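4. Loose Cushions and the Order of the Living Room

4.1 Setting and materials

The part of the Miltstead study reported in this section concerns the sofa and the loose cushions that belong to it. In earlier sections the living room was treated as a whole. Seating is taken separately for two reasons: it was the item that households in the sample mentioned most often when asked what makes a room look untidy, and it was the item on which they agreed least about what a tidy state would be.

The living room at Miltstead is furnished with a large beige sofa with tufted cushions and separate headrests along the top of the back. Loose cushions are kept in more than one color. Following the terms set out by Erdős and used again in the Kumer survey, we call a cushion "placed" when it stands upright against the back of the seat, and "displaced" when it rests anywhere else, including the floor in front of the sofa. A cushion lying flat on the seat is recorded as a third state, "resting," as households differed on whether it needed any attention. 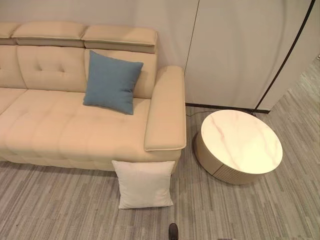 The distinction between placed and displaced cushions is easy to apply at the ends of a sofa and harder to apply in the middle. At the armrest, a cushion has two surfaces to lean on and tends to be judged as placed even when it is tilted. Along the open length of the back, the same tilt was often judged as careless. Our coders were told to disregard tilt altogether, and the change brought their records closer together - although some disagreement remained over cushions that were turned to stand on one corner.

The written record for the full study holds 1,675 entries, of which 262 concern seating. An entry was made whenever a household member described moving, straightening, or returning a loose item. Entries that mentioned only cleaning the upholstery were left out of the present count and are discussed in Section 6.

4.2 What households regard as finished

Respondents were asked to describe a sofa that was ready for visitors. Most began with the cushions and came to the seat and the floor later. Matching colors were commonly set apart from one another, with a space between them left open for sitting. Light cushions on a light sofa were described less consistently. Several respondents placed them first and then covered part of them with a darker one; others kept them off the sofa until the rest was arranged.

Handling also differed. Some respondents took a cushion by its corners and set it down without pressing it. Others gripped it on both sides, pushed it into position, and then shaped the top edge by hand. The second habit was more common with soft fillings, where pressure in the middle causes the sides to bulge.
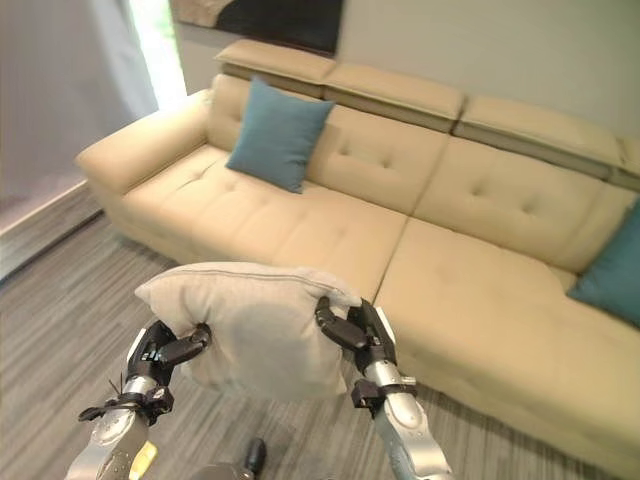
Grutia objected, in written comments on a draft of this section, that the word "finished" claims too much, and that in many homes the cushions are in use all evening and are put back only when someone else is expected. On this view the placed state is a short interval between periods of ordinary use, and a study that takes it as the standard will record comfort as disorder. We accept the first part of this comment. The term is kept here for agreement with earlier sections, and it should be read as the state a respondent would leave alone, with no judgment attached to the other states.

The comment also bears on the sectional form. A sofa with an extended seat section invites lying down, and cushions on that side are drawn forward to support the head or the knees. Respondents with such a sofa more often described two separate arrangements, one for each side, and were content to leave the extended side looser. Entries gathered in December showed the same division, with more cushions in use overall.

Figure 3. The seating area at Miltstead.

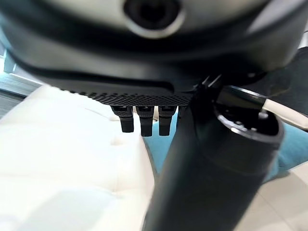

4.3 Limits of the seating record

The entries rely on what respondents chose to report. Small adjustments made in passing, such as pushing a cushion back while walking by, are likely to be missing. Sofas with fixed cushions were not included, and the findings should not be extended to them.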